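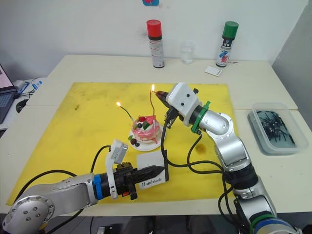 Candles lit, with the "Handmade" card standing beside the cake.

I have a terrible weakness for very small cakes. Give me a three-tier showstopper and I'll nod politely. Give me something pink and white on a little plate, with a berry or two and a pair of candles stuck in the top, and I'm useless for the rest of the afternoon.

So I was always going to enjoy Usenville, where Kristine Catacutan has spent the winter on celebration cakes for people who can't hold a party for 27. She started in July with orders from her own street in Kadgate, and by Christmas she had sent out 300. They're meant for two, or for one person with a good appetite (me!).

"Pink is the hard one," she told me. "A drop too much and it looks like toothpaste." She mixes hers a shade paler than she wants it and stops there, then swirls it with the white so every cake comes out a bit different.

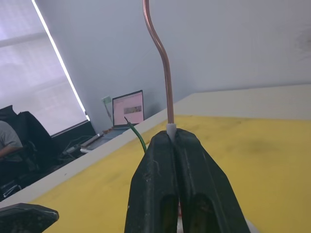

Then there are the candles, which Kristine cares about nearly as much as the sponge. She likes them thin, and she likes them to lean. A straight pair looks like a goalpost, she says, and once she'd said it I couldn't stop seeing goalposts on every birthday cake I've ever been given. Light the one at the back first, with a long lighter, and keep your sleeves out of the icing. 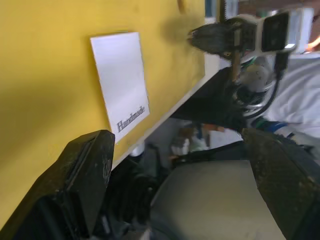 One word in plain serif type, and plenty of white space around it.

The card was Jericho Saludo's idea. He had 700 of them printed at Cabrera, in Uston, and wouldn't hear of a logo or a telephone number. I love how little it says. Prop it up next to a cake and the whole table looks like an occasion, even if you're having it with yesterday's coffee.

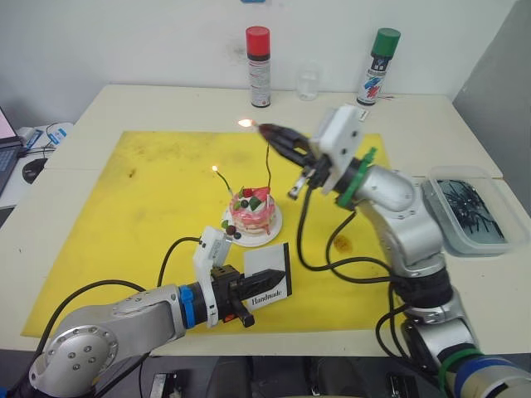
Kristine puts her chocolate balls and berries at the front of the plate as well as on top, so there's something to pinch before the singing's over. I tried the same at home with a shop-bought sponge and a bag of sweets. It leaned badly to the left and we ate it in 3 minutes.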